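How to Sit In at Your First Old-Time Jam

I put off going to my first jam for two years because I was sure everybody would stop playing and stare at me. They didn't! They were halfway through a fiddle tune in A and somebody slid a chair over with her foot. So if you've been working through tunes at home and want to try it with other people, this is how I'd go about it.

Go once without playing much. The jam I go to, upstairs at the Lanz, starts at 5 and runs until people get hungry, and I spent my whole first evening in the outer ring of chairs, just listening and writing down tune names. Take a notebook (or your phone) and record a few tunes if the group says it's okay.

Now pick three tunes off that list and learn the chords cold. Only the chords. Set a metronome to 60 and change on the beat, over and over, until you can do it while talking to your dog. Then nudge it up a little every day.

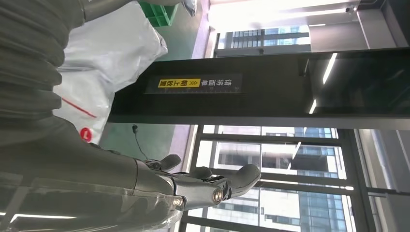

Tune before you sit down, and tune again when the banjos change key, which will happen all night long. Clip-on tuners are great for this because you can't hear a thing in a room full of fiddles.

Once you're in the circle, watch the left hand of whoever is playing guitar. If you know what a G, C and D look like from across a room, you can follow most of what goes by. Play quietly. If you can't hear the fiddle, you're too loud, and I say that as someone who got a very kind talking-to at the Urnuvau picnic in August.

When you get lost, and you will, mute your strings and keep your strumming hand moving. You'll find your way back in by the next A part.

Sooner or later somebody will turn to you and say "got one?" Have one ready! Say the name and the key, then start it slower than you think you should. A foot stuck out in the air means last time through, so look up now and then.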